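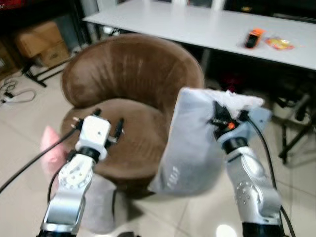
Figure 6. Chair and pillow on a tiled floor.

Section 6. Preparing the Bridik 646 for Upholstery

Read this section before using the Bridik 646 extractor on chairs, sofas, or pillows. Carpet use is covered in a separate section. The carpet wand must not be used on furniture.

Before you start

Check the care tag on the piece, usually found under the seat cushion or on the underside of the frame.

W: Water-based cleaner may be used. Follow the steps in this section.
S: Solvent cleaner only. Do not use the extractor.
WS: Either type may be used. Follow the steps in this section.
X: Vacuum only. Use the dry brush with the pump switched off.

If there is no tag, treat the piece as code X until the fiber has been identified. Leather and coated leather must not be cleaned with this machine.

CAUTION: Velvet and other pile fabrics can mark permanently under the standard nozzle, even when the tag reads W. Fit the soft-edge nozzle (part 299) and test a hidden area first.

Filling the clean tank

1. Turn the power switch to OFF and unplug the machine.
2. Press the gray latch and lift the clean tank straight up.
3. Unscrew the cap. Add Rengifo low-foam concentrate to the lower line.
4. Fill with warm tap water to the upper line. The tank holds 3000 mL at this line. Do not overfill.
5. Replace the cap and turn it until it clicks.
6. Lower the tank onto its base and push down until the latch closes.

NOTE: Do not use boiling water. Water above the limit printed on the tank will deform the valve seat, and the tank will then leak at the base.

Connecting the hose

1. Uncoil the hose fully. A coiled hose reduces suction.
2. Line up the arrow on the hose cuff with the arrow on the machine.
3. Push in, then turn the cuff clockwise to the stop.
4. Fit the nozzle to the handle. The nozzle lock must sit flush.
5. Plug in the machine, set the switch to PUMP, and hold the trigger over a sink until the spray is even.

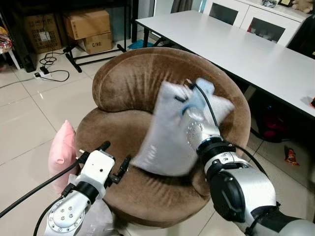 Section text: Yolanda Puma
Technical Writer, Sanbridge Product Documentation

Testing the fabric

1. Choose a spot that does not show, such as the back lower edge.
2. Spray for one second and extract with two slow strokes.
3. Press a white cloth on the spot and check it for dye.
4. Let the spot dry completely. Look for rings, shrinkage, or flattened pile.

If dye transfers to the cloth, stop. Dry vacuum only.

Cleaning

1. Remove pillows and any cushions that are not attached. Clean them separately on a draining surface.
2. Vacuum all faces with the dry brush, including the seam where the seat meets the back.
3. Set the switch to PUMP + VACUUM.
4. Begin at the top of the backrest. Hold the trigger on the pull stroke and release it just before the end of the stroke.
5. Repeat each stroke without spray until no water is visible in the nozzle window.
6. Overlap the strokes by one-third of the nozzle width.
7. Finish with the seat, then the front panel.

CAUTION: Do not spray the same area more than twice. Excess water reaches the padding and can cause odor and brown staining as it dries.

NOTE: On hard floors, put down an absorbent mat before you begin. Wet tile is slippery. Keep the power cord off the mat.

Pillows with printed lettering

Do not run the nozzle over the print. Work up to the edge of the letters and blot the rest by hand. Pillows with fringe or raised trim should be cleaned with the dry brush on the trim and the soft-edge nozzle on the flat panels.

Drying

Stand cushions on edge with air on both sides. Brush pile fabric in one direction while it is still damp. Do not use a heat gun or place the piece against a radiator.

After use

Empty the recovery tank, rinse it, and leave the lid open. Run clean water through the hose for one minute. Wipe the soft-edge nozzle and store it flat in the Grulalell accessory case; the lip will take a set if it is stored bent.

Revision 2026-04-06. Technical review: Ulises Llanos.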